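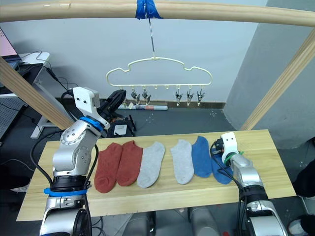

4.2 Open day at Padbridge

The sock-hanging task was shown to the public at the Ornley open day in November, in the same laboratory space used for the trials in Section 3. Visitors came through in small groups and watched from the side of the work area. Over the day 276 people signed in, and 193 of them filled in the short questionnaire.

Figure 3. Work area for the sock-hanging task, with three colour pairs laid out on the table and the clip hanger suspended from the crossbar.

Each demonstration began with six ankle socks in a row and all the clips empty. The two arms were to pick up the socks and fix them to the hanger. The policy was the one described in Section 3.1, trained on 511 recorded episodes, and was not tuned for the day.

Rafia Dogar ran the sessions and answered questions. Most questions were about speed and about the clips — few visitors asked how the socks were told apart. Several wanted to know what would happen if the pairs were mixed up on the table, a case we had not planned to show. We added it after lunch at their request, and those runs are left out of Table 2.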